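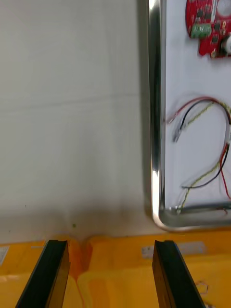
Two labels on yellow

Grakside heat network list
Subject: Re: standing charge, and the letter from Trivent
2020-07-09

Quick one as I'm on in an hour, will do it properly at the weekend if people still want more. Replying under each bit.

> Has anyone else had the letter from Trivent saying the
> standing charge is going up? Ours came through the door
> with no envelope. It says the new rate is "in line with
> comparable networks" but doesn't say which ones.

Yes, had it. Same wording. I think every block got it except possibly the two at the canal end, who are on the old Limell agreement until it runs out. If you're in one of those and you HAVE had the letter please shout, as that would be wrong on the face of it.

"Comparable networks" is doing a lot of work in that sentence. I rang and asked which. Was told it's a basket of schemes of similar size. Asked for the list. Was told it's commercially sensitive. Asked how the price of heat in somebody else's block can be sensitive when they send it to every tenant on a bill. Was put on hold, then the line went. Will try again.

For anyone new, background in short. We're 322 homes on one plant room. Gas boilers, plus the CHP unit when it's running. Trivent bill us, they took over from Limell the April before last. Lindqvist do the meters and only the meters. So if your reading is wrong it's Lindqvist, if the price is wrong it's Trivent, and if the water's cold it's whoever picks up the phone. Freeholder sits over the lot and says it's nothing to do with them.

> We are paying more for the standing charge than for the
> actual heat. In June we used almost nothing and the bill
> was still 54 pounds. Is that right??

It's right in the sense that it's what the tarrif says. Standing charge is daily and you pay it whether the heating is on or not. In summer it's nearly the whole bill. Everyone sees this the first summer and thinks there's been a mistake.

Whether it's fair is a different thing. What's meant to be in it:

- upkeep of the plant room and the pipes as far as your front door
- the box in your cupboard (heat interface unit, HIU), but only a yearly check, parts are extra
- metering and billing, so the Lindqvist fee
- a replacement fund, for when the boilers go

The replacement fund is the one I'd push on. Under Limell it was shown as its own line in the yearly statement. Trivent have rolled it in with "network costs" and you can't see it any more. So we don't know what's in the pot, whether the pot moved across when Limell went, or if it is even a pot. I've asked three times in writing. Got an answer to a question I didn't ask, about direct debits.

> Our neighbour says if enough of us switch supplier they
> will have to drop it. Can we do that with heat?

No. Sorry. You can switch your electric, that's an ordinary supply and nothing to stop you. Do it, by the way, if you've been on the same one since you moved in, you're nearly certainly on the dear one. But the heat and hot water come with the building. One network, one seller. No price cap on it either, the cap everybody hears about on the news is for household gas and electric and we aren't that. Trivent buy the gas as a business would, then sell us heat.

Which is why the small print matters more for us than it would for someone with a boiler in the kitchen.

> I was told there is a complaints scheme. Is Trivent in it?

They say so on the back of the bill, grey text at the bottom. You have to complain to them first and give them their eight weeks. Write, don't ring. If you ring, ask for the complaint reference before you hang up and write down the time. Lots of people on here have "complained" and when it comes to it there's nothing logged.

Put the word complaint in the subject. An "enquiry" goes in a different queue and the eight weeks doesn't start.

Things worth putting in, copy what you like:

1. The notice period. Our supply agreement says 31 days in writing before a change. The letter is dated one thing and landed a fair bit later. If you kept it, photo of it please, and say what day it reached you. If you threw it away say roughly when.

2. The basis. The agreement says changes will be "cost reflective". Ask for the costs. Not the basket, the costs. These are two different arguments and the letter slides from one to the other.

3. Replacement fund, as above.

4. The efficency of the thing. If the pipes lose half the heat in the corridors we're paying for warm corridors. Everybody on the upper floors knows what the landings are like in a heatwave. Ask for heat out of the plant room against heat metered at the flats for the last full year. They have both numbers. Lindqvist confirmed to me they send the second one over every month.

> I have a credit of some sort on the account but can't
> work out where it's from. Should I ask for it back?

Might be the estimated bills being put right. There were 17 flats that I know of where the meter dropped off the radio read over the winter and they got billed on a guess, most of them too high. Those were meant to be corrected in April. If yours is one then yes it's your money, ask for it back. They'll offer to leave it on the account against the winter. Up to you. If you're on prepay it's more fiddly, you have to ask for it to be loaded and it takes days.

The other way round is nastier. One flat got a catch up bill of £941 in one go. If that's you or anything like you, DON'T just pay it off a credit card. Ask for the reads, both ends, with dates. Ask for a payment plan over at least as long as the period the bill covers. And say so if there's a baby in the house or someone elderly or ill, they're supposed to keep a list for that and I don't think they've asked anyone.

Check your own meter while you're at it. It's in the HIU cupboard, press the button, first screen is kWh, keep pressing for flow and return temps. If the return is nearly as hot as the flow and you've no tap running, something's passing when it shouldn't and you're probably paying for it. Note both and email them to Lindqvist with the flat number. Don't take the casing off.

> Is it worth asking the council? Or our MP?

Council, maybe. They gave the planning consent and the heat network was a condition, so there'll be a document somewhere saying what we were promised. I remember a line in the sales brochure about heat costing no more than a gas boiler would. If anyone still has the brochure!! Mine went in the move. I've asked for the planning file but offices are shut and it's all by email and slow.

MP, leave it until we have the complaint in. They'll only ask what Trivent said, and at the moment Trivent haven't said anything.

> Also hot water pressure in our flat is rubbish since the
> works, is that the same problem?

Separate. Cold main was off for the valve job and a lot of the strainers picked up muck after. Report it as a fault, it's covered, they shouldn't charge for the call-out. If they try to, say it followed the works and give the block.

Other bits while I'm here

- Somebody asked off list about stopping the direct debit in protest. I wouldn't. Once you're in arrears they can stick to talking about the arrears and they never get round to the price. Plus they can move you to prepay under the agreement. Pay the old rate plus the difference "under protest" and say so in writing, if you want to make the point.

- Shared owners and private tenants, your agreement might not be the same as the leaseholders' one. Clause numbers differ. Look for the heading "Variation of charges".

- The smart thermostat offer that's going round is not from Trivent or from anybody to do with us. They won't work with the valve in our HIUs anyway, a flat on my floor bought one and had to send it back.

- Can we please stop replying to the digest. It pulls the whole lot in and half the list gets it twice.

What I need from people, by the end of the month if poss:

photo of the letter and the day it came
your last bill with the account number blanked out
flow and return temps if you can face the cupboard
whether you've had an estimated bill since Limell left

Send to me not the list. I'll put it in a sheet with block and floor only, no flat numbers.

Oh and the meeting. No room booked, can't at the moment. Video call probably, will send a link. Or outside by the bike store if it's dry, which I'd prefer as the last call was two people talking and everybody else on mute with their kettle going.

Have to go. Will chase Trivent again tomorrow and post what they say, if anything

--
Grakside heat network list. To leave, send a blank message with unsubscribe in the subject.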